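Asociación de Lectores Allonberg
Acta de la asamblea ordinaria de otoño

Fecha: 24/10/2021
Lugar: sala grande del local de la asociación
Preside: Gladys Puma
Toma el acta: Athina Politis

Se abre la sesión en segunda convocatoria, con el quórum que piden los estatutos. La lista de asistentes, firmada a la entrada, queda guardada con esta acta. Se han recibido delegaciones de voto por escrito y se dan por válidas todas menos una, que llegó sin firma.

1. Acta anterior

Se lee el acta de la asamblea de primavera. Un socio pide que se corrija el punto relativo al horario de préstamo, donde se escribió que la sala abriría también por las mañanas. Lo que se acordó fue estudiarlo. Se hace la corrección y se aprueba el acta por asentimiento.

2. Altas y bajas

Athina Politis informa de que la asociación tiene 128 socios al corriente de pago. Hay varias cuotas devueltas por el banco, casi todas por cambio de cuenta. Se escribirá a esas personas antes de pasar de nuevo el recibo. Se acuerda no dar de baja a nadie por este motivo hasta que termine el año.

Una socia pregunta si los hijos mayores de edad pueden seguir incluidos en la cuota familiar. Los estatutos no dicen nada. Se deja como hasta ahora y se incluirá en el orden del día de la próxima asamblea si alguien lo pide por escrito.

3. Fondo Poirier

La familia Poirier ha entregado ya todas las cajas del legado. Se han contado 322 volúmenes, en su mayoría novela y viajes, con una parte pequeña de teatro en francés. El estado general es bueno. Los tomos de la colección de viajes tienen el lomo despegado y convendría llevarlos a encuadernar.

Se discute si el fondo debe ir junto, en una estantería propia, o repartido por materias con el resto. A favor de mantenerlo junto se dice que la familia lo prefería, aunque no lo puso como condición. En contra, que los lectores no buscan por procedencia y que los libros de viajes se quedarían separados de los que ya tenemos. Gladys Puma propone repartirlos y marcar cada ejemplar con un sello en la portadilla. Se vota y se aprueba por mayoría, con tres votos en contra.

Los duplicados se ofrecerán primero a los socios, a la voluntad, y lo que quede irá al mercadillo de noviembre. Se pide que antes de apartar un duplicado se compruebe que es la misma traducción. En el caso de los rusos ya hubo una equivocación y se vendió la que estaba mejor.

4. Catálogo

La ficha de papel se sigue llevando en paralelo al programa Disix. Quienes atienden el préstamo explican que la búsqueda por autor funciona bien, pero que la de título se pierde cuando el título empieza por artículo. Se está corrigiendo a mano, entrando ficha por ficha. Queda pendiente desde la L.

Se pregunta si se puede dejar ya el fichero de papel. La mayoría de los que hablan prefiere esperar a que el catálogo esté entero. También se comenta que hay socios que solo consultan las fichas y que no van a sentarse delante del ordenador. Se acuerda mantener el fichero en su mueble, sin añadir fichas nuevas a partir de enero. Para los libros del fondo Poirier se entrará el registro directamente en el programa.

Se recuerda que la signatura se escribe a lápiz y no con rotulador.

5. Local

a) Calefacción. La empresa Golider ha revisado la caldera y ha dejado presupuesto para cambiar la válvula del radiador del pasillo. Se aprueba. El radiador de la sala infantil hace ruido, pero calienta, y se deja para otro año.

b) Humedad en el depósito. Ha vuelto a salir la mancha de la pared que da al patio. Se han retirado los libros de las dos baldas de abajo y están en cajas, encima de la mesa larga. Se pedirá a la propiedad que mire la bajante. Athina Politis redactará la carta y adjuntará copia de la del año pasado, que quedó sin respuesta.

c) Cocina. Se usa más desde que las tertulias terminan con café y se han recibido quejas por cómo se queda algunas tardes. Se recuerda que cada grupo recoge lo suyo antes de irse, que las tazas lavadas se dejan en el escurreplatos y que los vasos de plástico, una vez usados, se tiran.

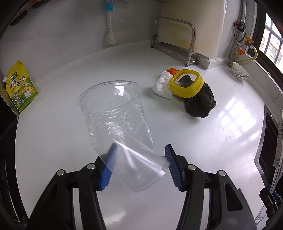 Una socia propone dejar de comprar vasos desechables y que cada cual traiga su taza. Otro socio contesta que para las tertulias puede valer, pero que en las presentaciones viene gente de fuera y algo hay que ofrecerles. Se llega a un acuerdo intermedio: se gastarán los paquetes que hay en el armario y después se comprarán vasos de vidrio, de los corrientes, para tenerlos siempre en el local. Se fija un gasto máximo de 70 euros. Los desechables quedarán solo para la fiesta de fin de curso, que se hace en el patio.

Se habla también de quién friega. No se aprueba ningún turno. El coordinador de cada tertulia avisará a su grupo, y si en primavera siguen las quejas se volverá a tratar.

d) Llaves. Faltan dos juegos por devolver del curso pasado. Quien los tenga puede dejarlos en el buzón.

6. Tertulias y talleres

Continúan la tertulia de novela, la de poesía y la de cuento. La de novela se ha quedado corta de sillas y se pasará a la sala grande. La de poesía pide cambiar la hora para no coincidir con el coro del piso de arriba, que ensaya con la ventana abierta. Se acepta adelantarla media hora.

El taller de encuadernación no se abrió el curso pasado y hay interés en recuperarlo. Se comenta que serviría para arreglar los tomos del fondo Poirier y ahorrarse una parte de la factura. Gladys Puma advierte de que los libros antiguos no deberían ser material de prácticas. Se acuerda empezar por los de bolsillo que están desencolados, de los que hay de sobra, y llevar fuera los de viajes.

Se lee una propuesta para crear un grupo de lectura en voz alta destinado a personas con poca vista. La idea gusta y se pregunta por el sitio, porque la sala pequeña tiene mala acústica. Las dos socias que la presentan harán una prueba antes de Navidad y contarán cómo ha ido.

7. Programa de noviembre

El ciclo de este año trata de literatura epistolar. Están confirmadas la charla de apertura y la lectura de cartas de emigrantes. Falta cerrar la mesa de traductores, pendiente de que uno de los invitados encuentre tren de vuelta. Para la apertura se calcula una asistencia parecida a la del año pasado. Si hay que limitar el aforo tendrán preferencia los socios que se apunten en la hoja del tablón.

El mercadillo se montará en la entrada y en el pasillo. Los precios serán los mismos de siempre. Hay discusión sobre las enciclopedias, que nadie compra y que luego hay que bajar otra vez al depósito. Se decide no sacarlas y preguntar a los institutos de la zona si las quieren.

Montaje: se necesitan manos para mover las mesas la tarde anterior. Se apuntan varios asistentes. La lista está en el tablón para quien quiera sumarse.

Se preparará café para los asistentes al ciclo. Los grupos que usen la cocina esos días deberán dejar libre la encimera y vaciar el cubo al salir. Las bolsas de repuesto están en el cajón de los paños.
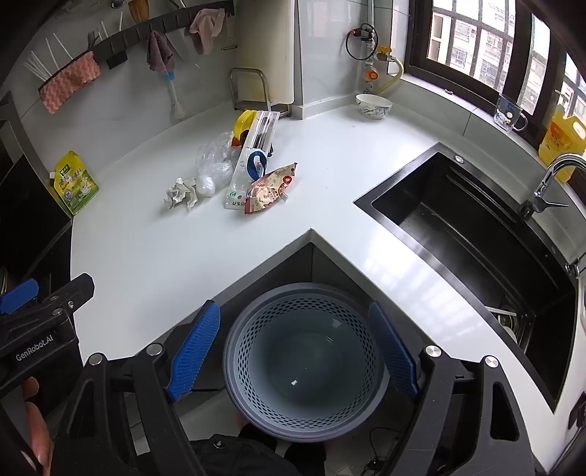
Cocina del local: encimera en L y cubo redondo.

8. Cuentas

Se presenta el estado de cuentas hasta septiembre. Los gastos van según lo previsto, salvo la luz, que ha subido. El ingreso por venta de libros ha sido menor que otros años al no haberse hecho el puesto de primavera. Se pregunta por una partida de imprenta que figura dos veces. Corresponde a dos pedidos distintos, carteles y marcapáginas, y se anotará con más detalle.

Se propone mantener la cuota para el año que viene. Un socio defiende una subida pequeña para hacer frente a la encuadernación y a la caldera. Tras un rato de debate se vota y se mantiene la cuota actual. Quien quiera hacer una aportación aparte puede hacerla por transferencia indicando "encuadernación" en el concepto.

9. Ruegos y preguntas

- Se pide que las novedades estén al menos un mes en la mesa de la entrada antes de pasar a la estantería. Se hará así.

- Se ruega no reservar libros por teléfono en nombre de terceros.

- Una socia reclama un diccionario de sinónimos que prestó a la tertulia de poesía y que no ha vuelto. Se preguntará en el grupo.

- Un socio sugiere abrir el buzón de desideratas, que lleva cerrado con llave desde el verano. La llave ha aparecido. Se abrirá y se leerán las peticiones en la próxima reunión de compras.

- Se pregunta por la revista de la asociación. El número de invierno está a medio componer - faltan dos reseñas y la página de efemérides - y se admiten textos hasta finales de noviembre. Se pide que se envíen sin formato y con el nombre tal como debe aparecer.

- Se agradece a la familia Poirier la entrega del fondo y se acuerda enviarle una carta con la relación completa de títulos cuando esté terminada.

Sin más asuntos que tratar, se levanta la sesión. La próxima asamblea se convocará con la antelación que marcan los estatutos. Las enmiendas a esta acta pueden dejarse por escrito en el local, a la atención de la secretaría.

La presidenta, Gladys Puma
La secretaria, Athina Politis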